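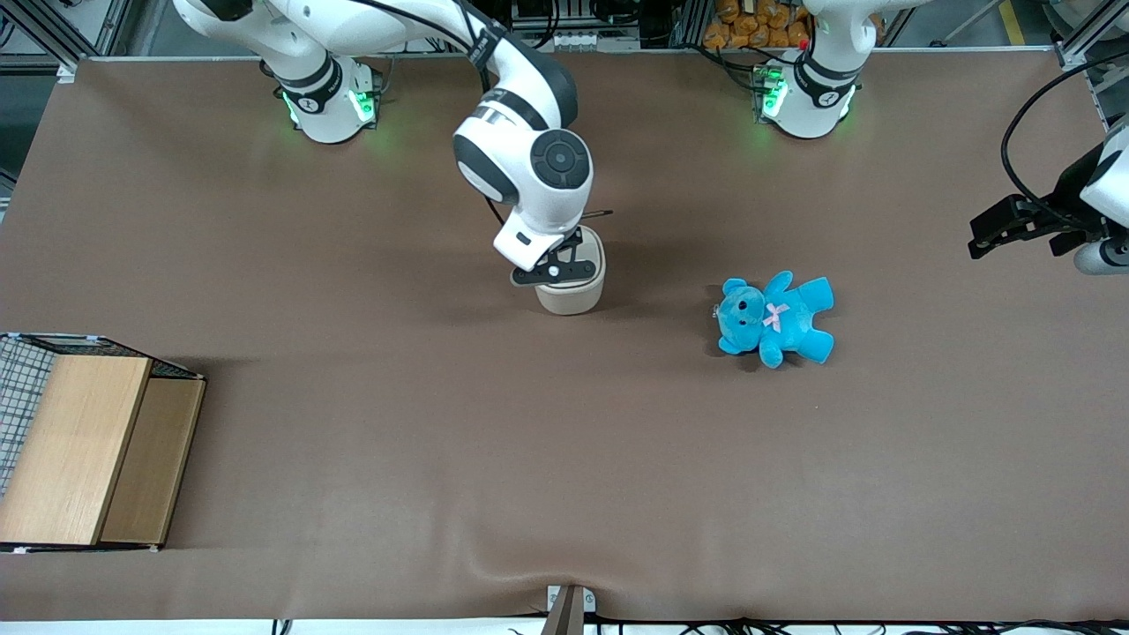

Big table, brown mat, afternoon. Cream cup on the left, blue bear on its back on the right.

June, toy and tableware bench

Spent most of the afternoon at the big table sorting out what stays in the mixed box, and I want to get it written down while I still remember which opinions were mine and which were Zhuoran's. The mixed box has grown all spring. Every time somebody cleans out a drawer at home, a thing or two turns up in there, and I love that people do this, but the lid stopped closing a while ago and Nadiia has been very patient with me about it.

The bear first, as it has the most friends. Bright turquoise, pale pink bow at the neck, little dark eyes. Heidrun brought it in and would like it back eventually (noted here so that it gets into the book at least once). It's a lovely thing to have on the brown mat – the color stands out from right across the room, and I don't have to go hunting for it at the end of the day the way I do with the beige things. It goes on the keep list. Item number 38 in the Gavia sheet, under "soft". Colton had it down as "blue dog" and I've fixed that.

I'd like the bow checked from time to time. I gave it a gentle tug before lunch and it seemed fine, but ribbon does work loose and I'd much rather put in two stitches now than look for the bow under the bench later. There is pink thread in the sewing tin, though it's closer to salmon. If anyone has a paler one at home, please bring it!

Now the cup. Short, wide, matte, cream-colored, a bit darker toward the bottom. I've come around to it. My complaint in the last entry was that it nearly disappears against pale surfaces, and it did on the old white sheet, but on the brown it reads very nicely and the rim is easy to make out. So that's one more vote for keeping the brown mat down for good, and I'll stop rolling it up every evening. It never lies flat the first hour anyway, and Jaxon has been weighing down the corners with my dictionaries.

We have six cups of this general sort and they don't match. I washed them all this morning and lined them up on the shelf by height, shortest at the window end. Please put them back that way, or at least near it. The tall one with the chip is out. I couldn't bring myself to throw it away, so it's holding pencils on my desk.

Zhuoran thinks we should have fewer things on the table at once and I think I agree, having argued the other side for most of an hour. A few objects with plenty of mat between them is so much nicer to work with, and putting away takes no time at all. The rest can wait in the box on the side shelf.

Still to do:
Tape a new label on the mixed box, the old one says Wibisono and we haven't kept the Wibisono samples in it for ages.
Brush the mat. The soft toys leave lint, and a damp cloth just pushes it about.
Ask Nadiia if the second shelf can be ours up to the 418 bins.
Find a lid that fits, or a bigger box.

Colton has the sheet open tomorrow morning and will add the cups.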